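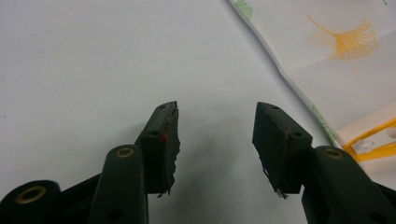 Ticket: Pad wear on hand-held gripper, thin material slips during fold
Product: Elport two-finger gripper, hand-held version
Opened by: Donal Hanrahan
Opened: 21 August 2020
Priority: Normal
Status: Open, waiting on parts

Problem
Both contact pads are worn along the edges, with threads coming away at the lower corners. The left pad is the worse of the two. Its inner edge is ragged. Thin sheets slip out on the second fold. Thick items are fine.

Setup
White tabletop, no mat. Household task set from the Mnguni list: pick up a flat sheet by one corner, fold, release, clear the table. Gripper operated by hand to record the motions. The same fingers go on the Wimon arm for playback.

Steps to reproduce
Open fingers fully. Close on a single layer at the corner. Lift and carry across to the far edge. The corner creeps toward the pad tips and drops. With a double layer it holds.

Log

Entry 1. Ran 100 corner picks by hand. Dropped 16. Most drops came during the carry, few at the pick itself.

Entry 2. Checked the linkage for play. Pivots turn freely, no side movement at the fingers. Ruled out.

Entry 3. Swapped the pads left to right. The drop moved to the other side of the sheet. Points to the pads.

Entry 4. Trimmed loose threads on a spare pair from June. Ran the same picks. Dropped 6. Trimming helps but does not restore the grip. The spare pair has less wear to begin with, so this is not a clean comparison.

Entry 5. Playback on the Wimon arm with the spare pair. Four drops in the first session. The arm does not notice a lost corner and completes the fold on nothing. A person doing the same chore feels the slip and pinches again. Filed separately under Zikgate, fault class "no regrasp."

Reply from support
Please confirm whether the pads were cleaned with solvent. It can loosen the facing.

Reply from D. Hanrahan
No solvent. Dry cloth only. My view on the wider question in the project notes: folding one thin sheet is not ready to hand over to the arm, with new pads or old. Stacking and clearing can go ahead.

Next action
Two new pads requested. Repeat entry 1 on arrival, same table, same material. Hold all folding recordings until then.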